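Laborbuch Semis, Juli, Eintrag abends

So, bevor ich es wieder vergesse und Hamdia mich morgen früh fragt, was denn nun mit dem Korb war: Ja, es ist wieder passiert. Diesmal habe ich aber die Logs gezogen, bevor jemand neu gestartet hat (also bevor ICH neu gestartet habe, ich gebe es zu, beim letzten Mal war ich das).

Kurz der Stand. Wir haben heute den ganzen Nachmittag den Einkaufslauf am Gemüseregal gefahren, beide Arme am Korb, Korb am Regal entlangführen, anhalten, weiter. Lauf 107 war der erste mit dem neuen Kraftregler von Turunen. Bis dahin alles brav. Bei 107 hat dann der rechte Greifer mitten in der Fahrt aufgemacht. Einfach so, ohne Kommando aus dem Planer. Links hat weiter gehalten, der Korb ist nach rechts weggekippt und hing am linken Arm, und der hat natürlich versucht, die Lage auszugleichen, und zwar gegen einen Partner, der gar nicht mehr da war. Das Handgelenk ist ordentlich geschwungen. Tiina stand zum Glück hinter der Linie und hat sofort den Not-Halt gedrückt, passiert ist also nichts, auch dem Regal nicht.

Erster Verdacht war der Korbrand. Der ist glatt und gibt nach, wenn beide Seiten drücken, und wir hatten das Thema schon im Juni mit den anderen Fingern. Ich habe dann eine gute Stunde damit verbracht, die Griffposition zu verschieben, erst weiter nach vorn, dann weiter nach hinten, und war ziemlich überzeugt von mir. War Quatsch! Beim Durchrutschen müsste die Fingerweite zugehen, sobald der Rand weg ist. Im Log geht sie aber auf, sauber mit voller Geschwindigkeit, bis an den Anschlag. Das ist ein Öffnen-Befehl und kein Rutschen.

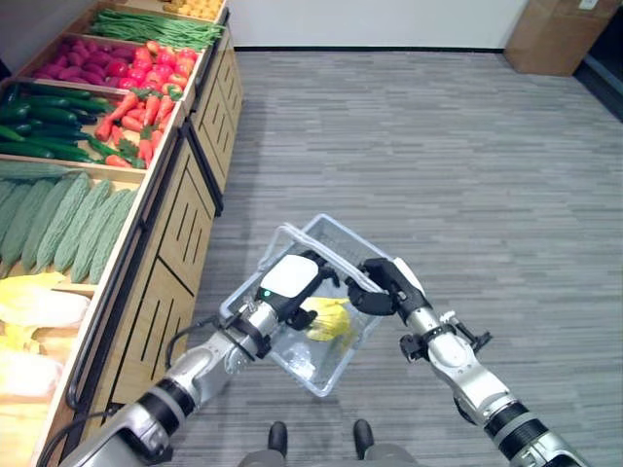
Also Bus mitgeschnitten. Und da steht es dann auch: Der rechte Greifer bekommt 600 ms lang keine gültige Nachricht, danach springt sein Watchdog an und geht in den Grundzustand. Und Grundzustand heißt bei der Braletix-Firmware auf unserem Stand: offen. Wer hat das so eingestellt? Im Parametersatz steht es jedenfalls so drin, und zwar rechts. Links steht »Position halten«. Zwei Greifer an einem Roboter, zwei verschiedene Parametersätze, und das seit dem Tausch im Frühjahr. Den rechten habe ich damals selbst eingebaut, ich sage dazu mal nichts weiter.

Bleibt die Frage, warum die Nachrichten ausbleiben. Tiina tippt auf das Kabel am rechten Handgelenk, sie hat so lange daran herumgebogen, bis der Fehlerzähler hochging (bei stark eingedrehtem Gelenk, Ellbogen außen). Ich tippe eher auf den neuen Regler, der schreibt nämlich deutlich öfter auf den Bus als der alte, und die Auslastung sieht in der Aufzeichnung nicht schön aus. Kann natürlich auch beides sein. Fünfmal haben wir versucht, den Ausfall mit dem alten Regler zu provozieren, zweimal hat es geklappt, beide Male mit eingedrehtem Gelenk. Das spricht wohl eher für Tiina. Grmpf.

Was mich mehr beschäftigt als das Kabel: Der linke Arm hat vom Ausfall nichts mitbekommen. Die Kopplung fragt nur ab, ob der andere Arm seine Bahn fährt, und das tat er ja, nur eben ohne Korb. Fehlercode 161 kam erst, als der Not-Halt längst gedrückt war. Das darf so nicht bleiben. Wenn ein Greifer die Verbindung verliert, müssen beide Arme stehen bleiben und beide Greifer zu, und zwar auf Steuerungsebene und nicht irgendwo oben im Planer.

Geändert heute: Parametersatz rechts auf »Position halten«, mit links verglichen, jetzt identisch bis auf die Seriennummer. Geschwindigkeit im Zweiarmbetrieb auf die Hälfte gesetzt. Neuer Regler wieder raus, bis die Buslast geklärt ist. Zettel hängt am Schaltschrank.

Noch offen: Kabel rechts tauschen (Ersatz liegt bei Tresterora, Hamdia, kannst du da anrufen? Die gehen bei mir nie ran). Statusabfrage der Greifer in die Kopplung einbauen, das mache ich. Danach den Ausfall absichtlich auslösen, Stecker ziehen während der Fahrt, erst mit leerem Korb und alle hinter der Linie. Vorher bitte keine Zweiarmläufe, auch keine ganz kurzen, auch nicht »nur mal schnell für die Aufnahme«.

Nachtrag, 19:40 Uhr: Tiina hat am ausgebauten Stecker einen Pin gefunden, der etwas zurücksteht. Liegt in der Tüte auf meinem Tisch, bitte nicht wegwerfen.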